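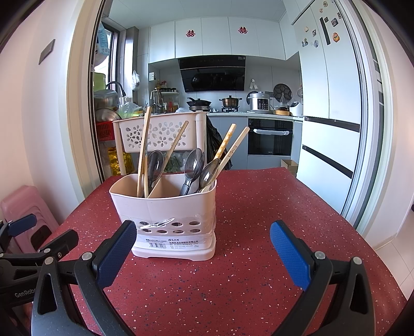 Chopsticks and spoons in a caddy on a speckled red counter.

Kastley Word List: what people call things in the kitchen

Version 2, released 2019-02-21

What you get

Kastley is a list of over 900 household words and phrases, collected from people who cook, wash up, or stand in the doorway asking when dinner is. Each entry pairs an ordinary kitchen object or chore with a name somebody really uses for it at home. If you grew up believing that "spurtle" was a family joke and found out as an adult that it's in the dictionary, you are the intended audience.

The list began as an argument over the word for the last, useless slice of a loaf. Heel, butt, end, knob, crust and "the bird's piece" are all in the file. The argument is still open.

Files

entries.csv -- the list itself, one name per row
places.csv -- where each contributor learned the word, as they told it
dropped.txt -- 123 submissions we left out, with reasons, some of them short
notes.txt -- spelling decisions, regrets

Columns in entries.csv

id: a number. Gaps are normal. Things were deleted.
thing: the plain name, in lower case. We picked it, and you may disagree.
word: what the contributor calls it, spelled the way they spelled it.
place_id: matches a row in places.csv, or is blank if they wouldn't say.
tone: plain, fond, rude, or unclear. "Unclear" covers most of what was sent in by teenagers.
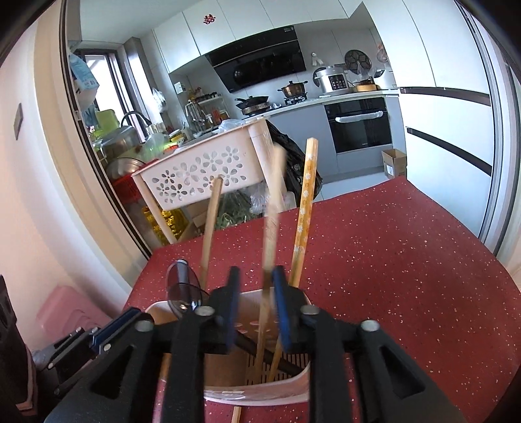
Sorting was done by hand, in the evenings, by the maintainers of the Jimel phrase archive, which hosts the files and has been patient about it. Two readers looked at every entry. When they disagreed on tone, the ruder reading won. Version 1 did it the other way and made everyone sound like a greeting card.

Known problems

The thing column is uneven. "Dishcloth" and "dishrag" are listed as separate things for the first half of the file and as one thing after that, which is roughly when we gave up. The drawer where batteries, string and takeout menus go to die has six plain names, and we still can't choose one.

Stestov is badly overrepresented. A local newsletter there printed our form in December and its readers took the job seriously. Marulanda sent fewer words but better ones. Please don't use this list to claim that one town has more names for a colander than another. It has more people with a stamp and a free afternoon.

Rude entries have been kept. Filter on tone if you're making a calendar.

Using it

Free for any purpose, including settling bets, though we won't testify. Credit "Kastley Word List, version 2" if you print more than a page of it. The CSV files are UTF-8 with a header row. If your spreadsheet turns "half-and-half" into a date, we'd like a screenshot.

Adding words

Send one word per message, with the thing it names and where you first heard it. "My grandmother said it" is a fine source. "Everybody says it" goes straight to dropped.txt. Corrections to places.csv are welcome at any time -- corrections to the bread entry should be sent to somebody else.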